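Budget thread. We're buying hand-held grippers for the packing work at Gurker, and I said I'd post the planning as I go. It's dull, but I couldn't find much like it when I started in July.

1/ What we're buying for: short tasks in ordinary homes. Snacks into a box, box moved across the floor, flap folded down. A person holds the gripper and does the job by hand, and the recordings go to the arm team later. So this is a purchase of hand tools, with the robot arm in a separate budget.

2/ I got quotes from two suppliers, Penent and Janjua. Penent sells the gripper as one item. Janjua sells the body, the linkages and the finger pads separately. On paper Janjua is cheaper until you add up the parts.

3/ Penent's price is $985 per unit, pads on, shipping extra. I'm using that as the planning number for everything below. If Janjua comes in lower once they answer my email, fine.

4/ The number of units was the first argument. The original request was for 16. I asked how many people would be holding one at the same time and the answer was a lot smaller. Units on a shelf don't record anything.

5/ So the first order is 3. That's $2,955 before shipping and tax. If the schedule holds, we order more in the next quarter out of the same line.

6/ The sort of work the money is for, a cardboard box and packaged snacks on a kids' play mat:

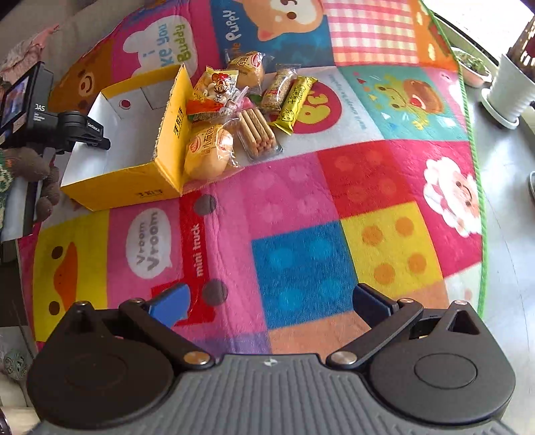
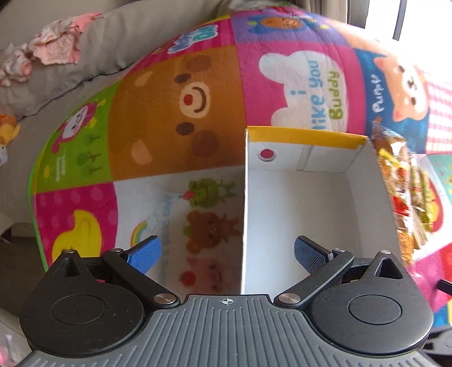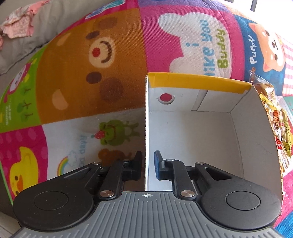

7/ Finger pads are the line I'd tell anyone to look at first. They're the part that touches everything, so they're the part that wears. Penent sells them in pairs. I put 15 spare pairs in the first order and I expect to be asked why.

8/ The reason is lead time. Pads ship from the same warehouse as the full units and wait in the same line. If we run out, the gripper sits in a drawer and we're still paying the person who was going to use it.

9/ Pivot screws too. Cheap, easy to lose, and an odd size at both suppliers. Ask for a bag of them with the order. Penent said yes when I asked. Janjua wanted a separate part number for each length.

10/ Props are a real cost and they were missing from my first sheet. Cardboard boxes go soft after enough handling and have to be replaced. Snack packs get crushed. Small amounts each time, but they come out of somebody's pocket if there's no line for them — so now there's a line.

11/ Storage. Also missing from my first sheet. Video piles up faster than the people collecting it think it will. I priced drives for the whole period up front and put them on the same purchase order so they'd arrive together.

12/ Things I took out: the hard cases (a padded tote does the job), the extended warranty (it didn't cover fingers or linkages, so it didn't cover much), and the on-site training day. Learning to hold and squeeze the thing is a short morning.

13/ Something I left in that people wanted out: one complete spare gripper. It's inside the 3, so two in use and one in the closet. A repair means mailing it back, and Penent wouldn't put a turnaround time in writing.

14/ For anyone doing the same exercise, my sheet has these rows: units, spare pads, screws, mounts and clamps, storage, props, shipping both ways, and the hourly cost of the people. The last row is bigger than all the others combined. Mine was, anyway.

15/ That changed how I looked at the unit price. I spent most of a week trying to get Penent to move on it and they moved very little. The same week spent on scheduling would have saved more.

16/ The arm itself is a different conversation. Brutis is the one the team wants. I've asked for that quote in two versions, with and without the service plan, and I won't put a number here until both are in.

17/ Purchase order goes in Wednesday. If anybody has bought pads from Janjua and can tell me whether they fit the Penent fingers, please reply. Their sales desk says "should be compatible" and I'd like something firmer than that before I pay for a box of them.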